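Can a machine tidy a living room yet?

thaddeusf
Posted 9:14 pm
Right, settle something for me and my brother-in-law. He reckons we're five years off a robot that clears up after tea. I say we've been five years off since I was at school! Anyone here work with the things?

juniper_d
Posted 9:31 pm
Depends what you call clearing up. We've got 39 arms on the packing line at Storkby and they're brilliant, never miss. But every box is the same box. Put a crumpled carrier bag on the belt and the whole lot stops while somebody walks over.

Yazzie
Posted 9:40 pm
Disagree a bit. My floor mop does the kitchen every night in June when the dog's moulting and I haven't touched a bucket. That's a chore. It's done. Why does it need hands?

thaddeusf
Posted 9:46 pm
Because the mop can't pick up the socks first, mate.

Ansel Ferreira
Posted 10:02 pm
I'm with juniper. Floors are flat, that's why they went first. Picking up is the hard bit, and the small floppy stuff is worst of all. A sachet is a pig of a thing to hold, squeeze it in the middle and the ends go wherever they fancy. Two padded fingers can manage it if a person is doing the steering. 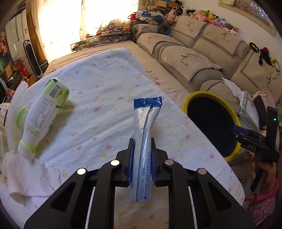 Getting the machine to choose where to squeeze, on its own, with a bottle lying on its side and a towel and a bag all on the same cloth, is another matter. I'd give it a good few years in a real front room. Sofas, cushions, soft toys, papers on the arm, it's nothing like a factory.

Yazzie
Posted 10:10 pm
Fair, but you lot said the same about mowing lawns.

juniper_d
Posted 10:17 pm
Lawns are flat as well :)

esperanza_b
Posted 10:25 pm
I'd pay 2,000 tomorrow for one that only did the table. Wouldn't care if it took 20 minutes over it, I'd be in the bath. My worry is what it does with the post. Does it know a bill from a pizza leaflet?

thaddeusf
Posted 10:33 pm
My brother-in-law doesn't, so it'd be level with him.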